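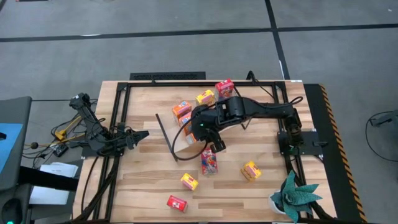
The two-arm table at Ulcombe, with small cartons set out for sorting

Mallet Project - progress report to the Trerier Fund
9 July 2018

Dear friends at Trerier,

It is a real pleasure to write to you this time, because the open day you helped pay for has come and gone and I have been looking forward to telling you about it. I know the report form asks for a page on activities and a page on spending. The spending sheet is attached in the usual layout, so I will use this letter for the part that doesn't fit in a column.

As you will remember from our April update, we had hoped to hold the day in the main hall. The hall floor was being redone, so we moved everybody into the Ulcombe lab itself, and I have to say I am glad we did! People got to see the work at the benches where it is done every day, cables and all, and they could talk to the staff without a rope in between. We had planned for 200 visitors and we let them in by small groups, which made for a longer day than we had promised our families but a much friendlier one.

What we showed

The main demonstration was carton handling, which is the part of the Mallet work your grant supports most directly. We used cereal boxes for it. They are light, everyone knows them, and the printing is so busy that they give the vision software plenty to chew on. Our partners at Divico lent us two of their engineers for the day, and they were wonderful with the younger visitors (one group stayed on through their whole lunch break asking about the grippers).

We ran the same short program for each group: a few words of welcome, a pick-and-place session, and then questions for as long as people cared to ask them. The part that drew the most questions was lining up boxes of the same color so that they stand close together. It looks like nothing much when a person does it, and several parents said so, and then they leaned in and watched very quietly all the same.
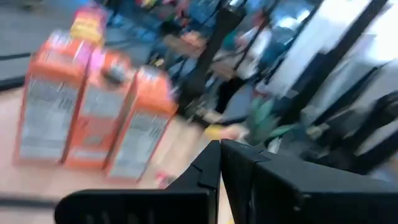
What visitors told us

We put out comment cards by the door and were touched by how many came back filled in on both sides. Most people wanted to know how the arm decides where to take hold of a box. A good number asked about speed, and I think we should be plain about that next time - we run slowly when guests are present, and some of them went home believing that was as fast as it goes. A printed card at each table would take care of it.

There were also some very sensible remarks about seating and about the noise of the ceiling fans. We had the shelf set up with more boxes behind the table, and people at the back told us they would have liked a screen turned their way so they could follow along.

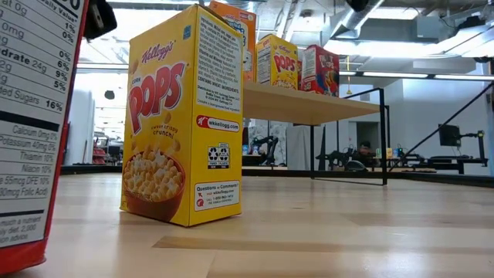 Money left over and what we would like to do with it

The day came in under budget, mostly thanks to the change of room. We had set aside $900 for hall rental and signs and spent only $200 of it, which leaves $700. With your blessing, we would like to put that toward a second open day at Ulcombe, with the printed cards, a few more chairs and a proper visitor screen. If you would prefer the money returned, please just say so and we will see to it.

Thank you again for your patience with us over the winter - it meant a great deal to the whole team. I hope somebody from Trerier can come to the next one.

With warm regards,
The Mallet Project team, Ulcombe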